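Filed under: Collecting, Bits and Bobs

Print this post | E-mail to a friend

10/1/26

I went to the Clarkton antiques fair with a budget and a list, and I came home with neither intact. If you've been reading this blog for any length of time you'll know that's how it usually goes!

The list said: one pewter tankard (a quart, if there was a decent one), and a replacement lid for the Skarnent mustard pot. For newer readers, Skarnent was a tiny pottery that turned out salt-glazed kitchen things for a few decades and then shut, and I have a bit of a weakness for them. I've got 18 pieces now. Most people walk straight past them because they're brown and lumpy and the glaze looks like orange peel, and that suits me fine, as it keeps the prices down.

Or it did. There was a Skarnent jug on a stall near the tea tent with £300 on the ticket. Three hundred! I picked it up, turned it over, and put it back very gently. It had the right mark on the base, the little S with the tail, but the handle had been off at some point and stuck back on with something yellow. I asked what the best price was and the chap knocked off a tenner. I said I'd have a think, which we both knew meant no.

I blame the Achari sale in September. One big two-handled Skarnent jar went for 4,000 there, and now every dealer in the county has dug theirs out from under the table and put it at the front. I do understand it. But that jar was dated and had the potter's name scratched round the shoulder, and it came with the original bill from the dairy that ordered it. A kitchen jug with a glued handle isn't the same animal at all.
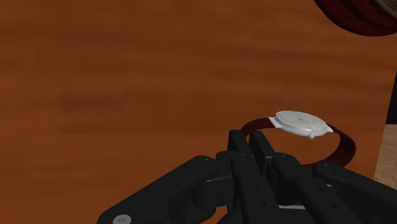

A pale dial and a silvery case.

Watches were everywhere, by the way. I don't collect them and I know next to nothing about them, so I won't pretend otherwise, but there must have been a whole row of stalls with trays of the things, and the biggest crowds of the day were round those. It made it very hard to get to the pewter.

I did get there in the end. The pewter man (same one as last year, same hat) had a lovely quart with a proper verification mark by the rim and a dent in the side that someone has tried to push out with a thumb or a spoon. I like a dent. He wanted more than I'd planned to spend, so I dithered, went off and had a bacon roll, worried that somebody else was buying it, and practically ran back. Still there — phew. So that's the tankard ticked off, and it's already on the shelf next to the candlesticks, where it looks as if it has always lived.

No luck with the mustard pot lid. I knew it was a long shot. I tried four stalls and measured a lot of lids with my bit of string, and the nearest was a Grelorby one, far too white and a smidge too wide. It rocked about like a hat on a toddler. If anybody has a loose Skarnent lid in a drawer, please do get in touch!

The unplanned purchase was a box lot from the little auction at the end of the day. Lot 358, "kitchenalia and sundries". I only wanted the butter stamp on top, which has a thistle on it and is nicely worn. Underneath were two jelly moulds, a nutmeg grater, a great many odd spoons and a tin of buttons. The spoons can go to the charity shop. I'm keeping the buttons for now, mainly so I can tip them out on a wet afternoon and have a rummage.

Next job is cleaning the jelly moulds. They're copper and pretty grim inside, and I can't decide whether to have them re-tinned or just hang them up as they are. Let me know in the comments if you've had it done and what it cost you.

We use cookies to remember your preferences and see which posts are read. By carrying on browsing you agree to this.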